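Pour les meubles blancs, malgré tout

J'ai lu le mois dernier, en novembre donc, un énième article qui déclarait le blanc « fini ». Place au terracotta, au vert sapin, au bleu pétrole ! Mon ami Imad Mahasneh, qui repeint son entrée tous les deux ans (je n'exagère pas), m'a envoyé le lien avec trois points d'exclamation. Il sait très bien ce que je pense de la question, et il sait aussi que je mords à chaque fois.

Alors voilà, je défends le blanc. Je le défends même quand on me parle de salle d'attente de dentiste, l'argument préféré d'Imad. Une pièce blanche ennuyeuse, c'est presque toujours une pièce où tout est droit et lisse. Mettez-y un arrondi quelque part, un angle adouci, et on respire déjà mieux.
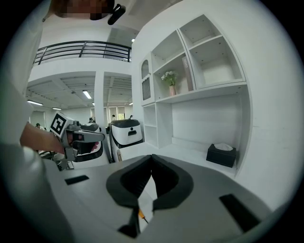 Chez moi, rue Flatitz, j'ai 41 mètres carrés et une seule vraie fenêtre. J'ai essayé la couleur, hein. Un mur moutarde, 9 mois de cohabitation, et des lampes allumées dès quinze heures. J'ai tout repassé en blanc un week-end de pluie et je n'ai pas regretté une minute, à part le prix des rouleaux. Depuis, je mets mes sous dans les détails : une poignée, une moulure, un bout de verre travaillé.

Parce que c'est là que ça se joue, je crois. Prenez une étagère blanche toute bête, elle disparaît. La même avec une petite porte en verre cannelé et un feston au-dessus, on s'arrête devant ! Le cannelé a un autre mérite, il brouille ce qu'on range derrière (chez moi, des bols dépareillés et une quantité gênante de sachets de thé). 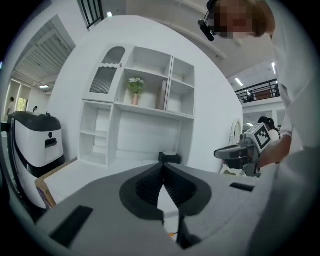 Et puis il faut laisser une niche ouverte, une seule, et n'y poser presque rien. Un vase rose tout fin, quelques fleurs blanches, terminé. J'ai mis des années à le comprendre, moi qui remplissais chaque case jusqu'au plafond avec des livres couchés, des bougies, des cartes postales. Imad appelle ça « le vide-grenier vertical » et je dois lui donner raison sur ce point-là.

Reste la question du ménage, qu'on me ressort à tous les dîners. Oui, le blanc se salit. Le bleu pétrole aussi, et la poussière claire s'y voit drôlement bien, demandez à n'importe qui qui a une commode foncée. Un chiffon humide, un peu de savon noir, et on passe à autre chose. J'ai payé ma dernière étagère 134 euros, d'occasion, avec une éraflure sur le côté gauche que j'ai tournée vers le mur. Imad, lui, hésite maintenant entre deux verts pour son entrée et m'a demandé de venir voir les échantillons samedi prochain ou le suivant. J'irai, avec un nuancier de blancs dans mon sac.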